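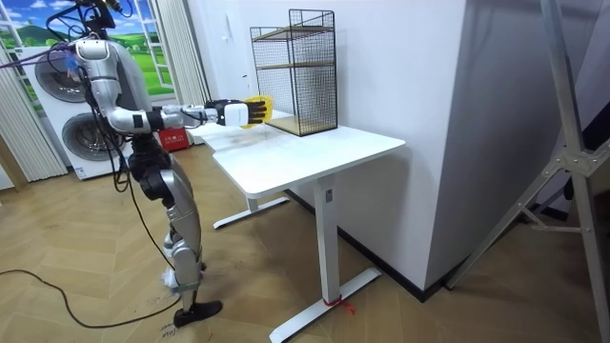 December 5, 2020

Dye bath, wool samples, second round. Continuing from the February swatches, which were done at the old sink and can't be compared directly because the tap water there was harder.

Yarn is the undyed two-ply from Makori, same lot as before. Eleven skeins wound and tagged. Scoured in warm water with neutral soap, rinsed until clear, left to soak overnight in plain water. Brian Okoth did the tags in laundry marker this time. The pencil ones came out of the last bath unreadable.

Mordant: alum at the usual rate, cream of tartar in half the pots only. Brought up to a bare simmer over an hour, held for another hour, cooled in the pot. Skein 4 went in late and should be treated as suspect.

Dyestuff was onion skin, dry weight 600 g, yellow onions, red ones picked out by hand. Soaked, simmered, strained through cloth twice. Liquor was a dark orange-brown. Filled the big enamel pot to the second rivet, then split it by weight.

Results, wet, under the bench lamp:

Alum only: strong yellow leaning to orange. Even along the skein except where the ties were too tight. Retie looser, figure-eight, four places.

Alum with tartar: clearer yellow, less brown in it. Haruto prefers this one. So do I for the light shades, but it dropped off quickly in the exhaust bath.

Iron afterbath: olive, as expected. Handle is noticeably harsher. Two minutes was too long. Try one minute and a weaker solution.

Colour names are still a problem. Kirsten wrote "banana" against skein 7 and Victor wrote "mustard" against the same skein. Agreed to stop using food names in the book and match to the Clodometti card numbers under daylight only. Skein 7 reads closest to 329 on the card but is a touch greener.

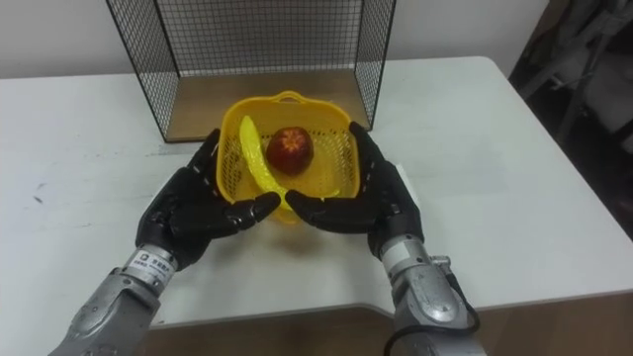

Yellow basket, toy banana and red apple.

Light test: one strand of each wrapped on card, half covered with foil, taped inside the south window. Pull the first set in February.

Wash test not started. The Wolano soap is finished and I don't want to change brands partway through. Brian Mutiso is ordering more.

pH strips are out of date. Readings for pots 2 and 3 crossed out in the book, do not use.

To do: strain and freeze leftover liquor, label it. Scrub the enamel pot, there is an iron ring at the waterline and it will sadden the next yellow. Weigh skeins once fully dry.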